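Print | E-mail this page
14 shares | 1 comment

PRESS RELEASE

Sotiropoulos opens its first own store in Mistbridge, with made-to-measure coats and a repair counter

Mistbridge, Wednesday, January 11, 2023 - The outerwear label Sotiropoulos will open its first own store at the end of this month, in the old Haltell glove shop on Vorberg Street. Until now the coats of the label were sold only in department stores and by appointment in the studio.

The store has two floors. On the street level customers will find the full winter collection, which has 11 styles of coat and five of jacket, all cut in wool or wool mixed with alpaca. The upper floor is kept for fittings. A customer can choose one of the existing styles and have it made to her or his own measures, in a choice of 50 cloths. Prices for the ready coats start at $329. The made-to-measure coats cost more, depending on the cloth, and need two fittings.

"We have always had people who liked the shoulder but not the length, or who wanted the same coat again in another color," said Thanasis Sarantis, creative director of Sotiropoulos. "In a department store I could not help them. Now they can come up the stairs and we talk about it with the coat on."

The winter collection continues with the wide collars and the low pockets which the label showed last July. New for the store are a short double-breasted coat in bottle green, a long coat without buttons that closes with a belt, and a men's car coat with a lining that can be taken out. The green coat will be sold only in Mistbridge.

At the back of the ground floor there is a counter for repairs. It accepts every Sotiropoulos coat, also the ones from early seasons, and replaces linings, buttons and pocket edges. Small repairs are free of charge in the first two years after purchase. For older coats the customer receives a price before the work begins. The label asks customers to bring the coat clean - dry cleaning is not part of the service.

The wooden shelves and the long mirror of the glove shop have been kept and cleaned, and the Haltell name stays in the tiles of the doorstep. Above it the new sign is in plain black letters.

The store will be open from Tuesday to Saturday. Fittings are by appointment, and the first appointments can be booked from today by telephone or in the studio. Department stores which carry the label will continue to receive the ready collection as before.

Press samples of all coats are available on request from the Sotiropoulos press office, Vorberg Street, Mistbridge.

Related items
Sotiropoulos shows wide collars for winter
A short guide to coat cloths
Vorberg Street shops: new opening hours

1 comment
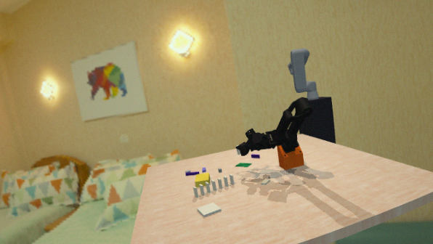 Thanasis G.: I have a coat from one of the first seasons and the lining is gone at both sleeves, so I am glad to read about the repair counter. Does the two-year rule count from the receipt? And please bring the green one in long sizes too.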